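Rollo Hand-Held Gripper
On-Site Demonstration and Open Day

Grultance supplies the Rollo gripper to laboratories, training centers and small manufacturers. Prospective customers are invited to see the equipment in use before ordering, either at the May open day or during a private visit arranged through the sales office.

The Rollo is a two-finger tool carried by the operator. A task is performed by hand through the gripper, and the recording is then used to prepare the same task for a robot arm. No programming experience is required of visitors, and a new operator can normally begin handling parts after a short introduction.

What a visit includes

Each visit opens with a safety talk at 9:40 a.m., followed by a working session on the main floor. Staff handle everyday items first, among them boards and sticks of light wood, and then pass the gripper to the visitors. Marker cubes are fitted to both fingers during these sessions so that the opening between them can be followed throughout a recording.

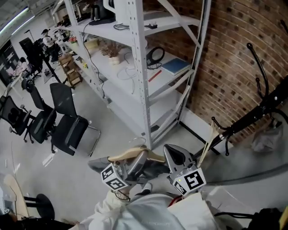 Fiorella Santoro asked whether a part that varies from one delivery to the next would call for a fresh set of recordings each time. Grultance advises customers to include the variation from the start. A set made with a single clean sample will seldom serve well on the shop floor, and visitors are encouraged to bring worn or uneven parts along with good ones.

Visitors' own parts should fit in one hand and weigh no more than 17 ounces. Parts with sharp edges are accepted by prior arrangement. Liquids, powders and food products are not.

Working with the robot arm

The second half of the visit covers the move from hand-held work to the arm. Staff explain how a recording is checked, which recordings are set aside, and how the arm is brought to its starting position. Groups are limited to 8 persons so that everyone can stand close enough to follow the work - larger parties are divided and received in turn.

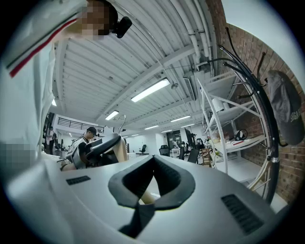

One visitor would have preferred more time on failed recordings and less on successful ones, given that sorting the bad from the good is where a small shop will spend its hours. The program has been changed accordingly. Rejected recordings are now reviewed with the group, and the reason for each rejection is read aloud from the session log.

The demonstration set used for this part of the visit contains 252 recordings made by staff from the Castillo and Henley teams. Customers who order a Rollo receive a copy of the set together with the written notes, which may be shared freely within their own organization.

Care and replacement of finger pads

Pads should be inspected before each session and wiped with a dry cloth. Solvents must not be used.

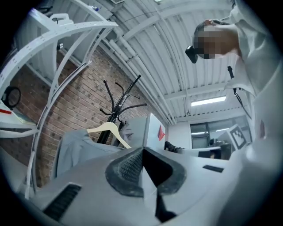

A pad that has hardened or begun to lift at the rim should be replaced before further recordings are made. Pads are sold in pairs and should be changed in pairs, as an old and a new pad will grip differently. The change is shown during the visit and requires one small screwdriver, supplied with the tool.

Booking

Visits last two hours and are free of charge. Requests should be sent to the Grultance sales office with the number of visitors and a short description of any parts to be brought. Closed shoes are required on the main floor. Visitors who need step-free access are asked to say so when booking.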